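Hinges and Doors on Small Cabinets: Frequently Asked Questions
Flolville Joinery Workshop, members' help pages. Last revised August 2025.
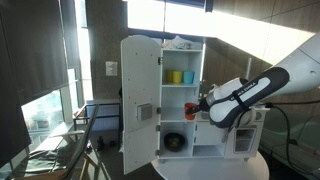 Three hinges on a tall door: top, middle and bottom.

How many hinges does a door need?
Two are enough for most doors shorter than they are wide. Tall doors get a third at mid-height. The middle hinge carries little weight but holds the stile straight, and a door that bows will not meet its latch.

Where do the top and bottom hinges go?
Set them in from each end by one sixth of the door height. On a 300 mm door that puts each hinge line at 50 mm. Keep the distance equal at both ends unless a shelf is in the way.

My door sags at the free edge. What should I check first?
Check the screws in the top hinge. If one turns without tightening, the hole is stripped. Glue in a hardwood plug, let it cure overnight, and drill a new pilot hole. Longer screws work only if the panel is thick enough to take them.

What size pilot hole should I drill?
Match the drill to the solid core of the screw, leaving the threads to bite. For softwood, go one size smaller. Mark the depth on the bit with tape – a breakthrough on the show face cannot be hidden under paint.

Do I have to cut recesses for the hinges?
No. Surface-mounted hinges are acceptable on painted work. The gap on the hinge side will equal the thickness of the folded hinge, so take that off the door width before cutting.

Which latch do you stock?
The store carries magnetic and roller latches from Skikeck. The magnetic type tolerates more misalignment. The roller type closes more firmly and needs to be within 1 mm of its strike. Part 1171 is the spare strike plate and fits both.

Can I round the corners of a door after it is hung?
Take it down first. Cut to the line with a jigsaw, then sand with 120 grit followed by 200. Seal the cut edge before repainting.

How often should hinges be oiled?
Once a year, one drop per pin. Wipe off the excess. Do not oil nylon-bushed hinges.

The door swings open by itself. Is the hinge faulty?
Usually the cabinet is out of level. Put a level across the top, front to back, and shim the front feet. If that fails, compare the hinge pins against a straightedge. They must share one line.

Who do I ask about hardware orders?
Prys Nicholas handles orders under 5 kg. Larger orders go through Stavros Vrettos at the Ponce store.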